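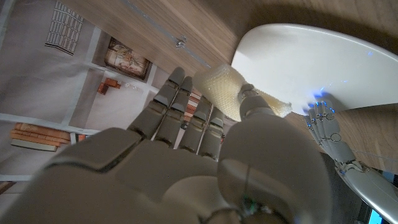 Attachment 1 - wrist cam, right side. Plate job, right thumb on the textured roll, left hand on the rim.

Ticket: right thumb creeps open under load
Opened by: Hashini Biswas
Where: Prastwood shared workshop, back bench
Status: open, workaround in place
Priority: medium (was high, calmed down)

Problem
Right thumb closes fine, holds, then backs off by itself during a long wipe. No fault raised. Left hand fine the whole time. Only happens with something soft between thumb and finger. Hard stuff (mug handle, wooden spoon) no drama at all.

Setup
Two-hand build, the grey right hand is the older one. Both on the Brulline controller board. Thumb current limit 3,000 in the config, fingers same. Grip script is the Bondari branch, not main. Main has the old homing and I'm not going back to that.

Log

9:40 am
Power cycle, re-home both hands. Thumb homes clean. Ran plate job, thumb let go partway along. Same as last night.

9:55
Swapped thumb and first finger motor leads at the board, remapped in config. Fault stays with the thumb. So not the board channel. Put leads back. Forgot to put config back, lost ten minutes to that, my own fault.

10:20
Checked tendon. No fraying I can find. Tension felt a bit low so took it up one turn. Holds longer now, still creeps.

10:45
Raised thumb limit to 4,000. Holds! But thumb motor too warm to keep a finger on after a few runs. Back to 3,000. Do NOT leave it at 4,000, pls, whoever is on next.

11:10
Dumped the position log. Commanded position steps back 2 counts at a time, so it's not slipping, the script is TELLING it to open. Soft object squashes, current drops, script reads that as overclosed and relaxes. Then does it again. And again.

11:30
Found it, I think. Relax routine in the Bondari branch, line 52. No floor on how far it can back off. Fingers have a floor, thumb never got one. Probably me, in April, when I split the thumb out into its own file.

Workaround
Relax turned off for right thumb only. Flag is thumb_relax = 0 in the right hand config. Reboot the controller after, it doesnt reread on the fly. Left hand config untouched.

Ran the plate job again with relax off, three passes, thumb stayed put each time. Motor warm but ok to touch.

Still to do
- proper floor for thumb relax, same way the fingers do it
- put tendon back to where it was? one turn extra is probably fine but I'd like to know before the fix goes in
- try a thin sponge and a folded cloth, both squash differently
- log current and position to the same file, matching timestamps by eye is awful

Comment - Faulkner bench
Saw the same thing on ours with a foam block, blamed the tendon and replaced it. Didn't help. Can you push the floor change to the branch when its done? Will test on our hand the same day.

Reply - Hashini
Will do. Don't copy my right hand config across whole, the homing offsets are for this hand and yours will drive the thumb straight into the palm. Just take the one flag.

Reply - Hashini, 4:15 pm
Floor is in, on a local copy. Not pushed. Want to leave it holding the roll through a long run first, and the bench is booked till 6. Leaving ticket open.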